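Joint failure and bollard spacing on a large slab-paved plaza

Category: Hard landscaping, paving and drainage

Posted by Halima Kariuki in July

I look after the grounds of a group of office and teaching buildings. The open space between them is paved in large pale slabs on a mortar bed over a concrete base. Total paved area is 3685 square meters. The joints were last repointed in one pass, with a cement mortar the previous contractor (Jodar) chose. It is now cracking away from the slab edges, mostly on the routes people ride across.

The plaza was designed for foot traffic. In practice it also takes bicycles and light mopeds, and scooters get parked on it.

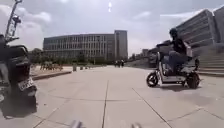 Moped crossing the plaza, with parked bicycles and bollards behind.

I have two problems to solve with one budget:

1. Which jointing material should replace the mortar? I have quotes for a resin compound from Bimell and for a cement-based product from Pugh. The resin costs more per meter of joint and I can't tell whether the difference is justified.

2. Does the riding have anything to do with the cracking? If so, I would like to close up the bollard line before the joints are redone. Delivery carts still have to get through in the morning.

No slabs have broken so far. A few rock slightly when stepped on.

Obadia Biwott

Start with the slabs that rock. Repointing over a loose slab is wasted money with any material. Tap every slab with a rubber mallet, chalk the ones that sound hollow, then lift and rebed those first. On a rigid base you also need movement joints. If the last contractor filled the whole area with stiff mortar and left none, thermal expansion alone would account for the cracks, and they would tend to follow long straight seams in the sunniest part.

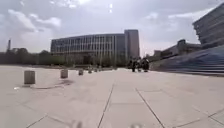

Get a drawing of the joint layout and mark the cracked runs on it. Cracks in long unbroken lines point to movement. Cracks scattered around single slabs point to bedding. The pattern will tell you more than a core sample, and it costs an afternoon.

On material: a flexible resin is fine for narrow joints that are clean and dry to the full depth. It does not tolerate dust or moisture during filling. Cement-based products are more forgiving and easier to patch. I would use the cement product for the general area and put a proper sealant in the movement joints, whichever supplier you pick.

A moped with a rider weighs 175 kilos or so. A slab that is fully bedded won't notice. A rocking slab will, and the joint next to it goes first.

Zihan Wan

We used Zoltallow on ours and it was ok. Went a bit yellow. Would not let them do it in wet weather again.

Mwangi Mohamedi

Agree with Obadia on the bedding. Two additions.

Check the perimeter. Paving that runs hard up against a raised curb or a building needs a compressible joint along that edge, and it is often missing. On a long plaza the movement adds up over the full length and is taken out on the weakest joints.
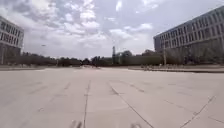

Also look at the falls after rain. Standing water along a curb means the bed stays saturated, and mortar in that zone will fail first in freezing weather.

Bollards will not stop a moped unless the clear gap is too small for a wheelchair, so don't spend the joint budget there. For the carts, one removable bollard with a locking socket is enough. Put a sign at the entrances and move the scooter parking off the slabs. A side stand puts a point load on a very small area — usually near a slab edge.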